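Can a machine put the dishes away yet?

6 Nov 2020

Every few months a company announces that the household robot is nearly ready. This fall it was Wutero, with a machine meant to clear a table and load a dishwasher. In March it was Flalosis, which wants to sell an arm that folds towels. I have read both announcements twice, and my view is the same as before. Machines can't do our chores yet, and the reason is duller than most people expect.

The motors are good enough. An arm can repeat the same motion 1,310 times in a shift and stop in the same spot each time. If a factory can promise that the part will always be in the same tray, facing the same way, the job was solved years ago. The Coppens plant near me has had arms loading brackets into a press for as long as I have lived here, and they do it well.

A kitchen makes no such promise. The mug is on the counter today and behind the cereal box tomorrow. Someone has left a spoon in it. To put it away, a machine has to find it, decide how to pick it up, and notice if it slips. People do all of this while talking on the phone.

So the research goes back to very small jobs. Much of it is still done with colored cubes, and a lot of that is done in simulation, where a dropped block costs nothing and a thousand tries can run overnight. 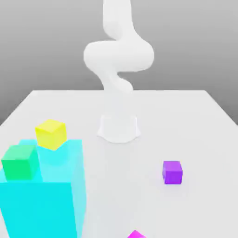
A reader who works in the Sastmont warehouse wrote to me after my last column that I was being unfair to blocks. Picking one item off another without knocking over its neighbor is most of her day, she said, and she would gladly hand it to a machine that got it right 90 times out of a hundred, as long as it called her over for the rest.

I take the point, and I think it shows where the useful work will come first. A warehouse has staff on hand. When the arm gets stuck, a person walks over and fixes it. At home the person who walks over is you, and you bought the thing so you could sit down. Fail one plate in ten and the family goes back to loading the dishwasher by hand within a week.

Cost matters too. Wutero talks about a monthly fee of $383. For that money most households could pay a person to come in and clean now and then, and that person would also see that the sink is leaking.

I am not against any of this. My mother has bad hands, and a machine that could only lift a pot off a high shelf would be worth a good deal to her. I would like the companies to sell that - one chore, done safely, with a clear list of what it can't do.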